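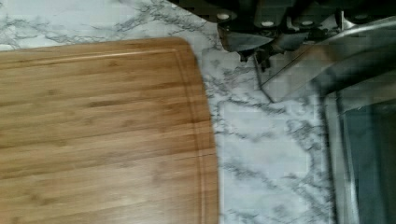
Moved into a rental in January and the counter is white with gray veins, looks like marble, landlord has no idea if it is or not. I already had a bamboo board from my old place, the kind with the juice groove running around near the edge, and I just set it straight on the counter by the knives and cut there. No mat. Now when I chop it slides. Carrots are the worst. Also there's a faint dull patch on the counter near where the board sits and I can't tell if thats from the board or from something that got under it. So a few things at once, sorry, typing this on my lunch.

Should a bamboo board live on the counter full time or get put away? What do I put under it so it stays still? I bought a thing called a Terkeck pad, smelled like tires, gave up on it. And is the groove supposed to face up or down, my mother in law says down, I've always done up. The board lives out because I have one cabinet for pans and its full. Not spending a ton, deposit on this place was already 3206 and I would like to see it again someday, so anything that could stain or scratch the counter is out.

Oh and the groove gets gunk in it. Toothpick? Brush? What do people use.

posted by countertenor_mom
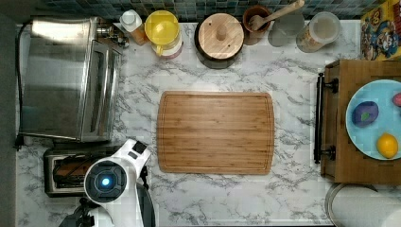
Leaving it out is fine, lots of us do, I have had one out for years. What matters is what crowds it. The way I'd do it is keep the middle clear with just the board there, toaster oven and toaster over on one side, and the canisters and the spoon crock pushed back against the tile so you're not reaching over anything with a knife in your hand. Tray with the fruit plate can go on the other side. Main thing is don't park the board right up against the oven. Heat dries bamboo and then it cups, and a cupped board rocks, and a rocking board is half of why people think theirs is sliding. Check that first. Put it down on bare counter, press one corner then the other. If it ticks at you its warped.

If it is flat: damp dish cloth, folded once, under the whole board. Wrung out hard. Costs zero. Take it away when you're done cutting, every time. If you leave a wet cloth under bamboo overnight you get black spots on the bottom and maybe your dull patch too.

Groove up when there's juice, tomatoes, meat, melon. Groove down for bread and onions if the other side is plain, nice to have the whole flat surface. So you and your mother in law can both win that one. Some boards have little feet on one side and then you don't get a choice.

Gunk, old toothbrush and dish soap. Run it along the groove, do the corners twice. Rinse, dry with a towel, stand it on its edge until its dry all the way through. I lean mine on the backsplash. Not the dishwasher, ever, the glue lets go.

posted by Breadheel

I'd get real rubber shelf liner, the open weave kind. Cut it 2 inches smaller than the board so it doesn't poke out and catch crumbs. Rinse it under the tap when it gets gross. Some of the colored ones can leave a tint on stone so get white or clear if you're worried about the deposit, and pick it up at night anyway.

Don't use the Oltel spray people on here keep recommending for stone, at least not till you know what the counter is. Test: drop of lemon juice somewhere nobody looks, like back behind the toaster, one minute, wipe. If it goes dull its real marble. If nothing happens its probably quartz or laminate or whatever. Do a TINY drop. On second thought you're renting so maybe skip the test and just ask whoever manages the building to look up what they put in.

If it is marble then your patch is most likely an etch from acid. Lemon, vinegar, tomato, wine. Gets under the board and sits there where you don't see it. That's not a stain and you can't scrub it out, scrubbing makes it bigger.

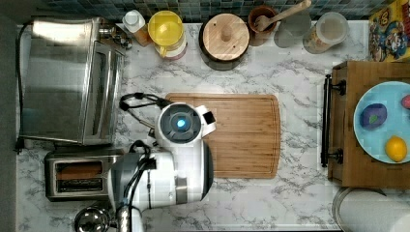 Anyway wipe under the board, not just around it. That goes for crumbs too if you've got a toaster anywhere near, they drift further than you'd believe and they get under the board and grind. I pick mine up once a day, wipe, dry, put it back. Takes no time.

Oil. No one mentioned oil. Bamboo needs it less than maple but it still wants some. Food grade mineral oil, a 500 ml bottle will outlast the board. Wipe on, leave overnight, wipe off whats left. Put something under the board while it soaks, paper towel or newspaper, oil on real marble leaves a dark mark and thats a worse problem than the one you have. I do it every 2 months, more in winter when the heat is on. When water stops beading on it, it's time. Not olive oil, it goes rancid and then your apples taste weird.

posted by gasketcase

get a heavier board. had the same trouble with a light bamboo one, switched to a Jeletti, thing weighs as much as a dog, has not moved since. pricey tho. sang has them on sale sometimes (Sang the restaurant supply place, not online). groove up. who does groove down

posted by nopulp88

Update, did the corner press thing and it does tick, only on one corner. So its warped a little I guess. It was next to the stove at my old place, so that tracks. Is there any way to flatten it or do I live with it? Using the folded cloth for now and its way better, carrots stay put. Emailed the building about the counter, nothing back yet. Toothbrush worked on the groove, kind of horrifying what came out.

posted by countertenor_mom

Small warp, wet the side that dips in (the hollow side), lay it hollow side down on a damp towel, stack some heavy books or a full pot on top, give it overnight. Then dry it standing up so both sides get air, and oil both sides the same after. Uneven oil is how it comes back. Works maybe half the time on bamboo. If it doesn't take, keep the cloth under it and use it till it splits.

posted by Breadheel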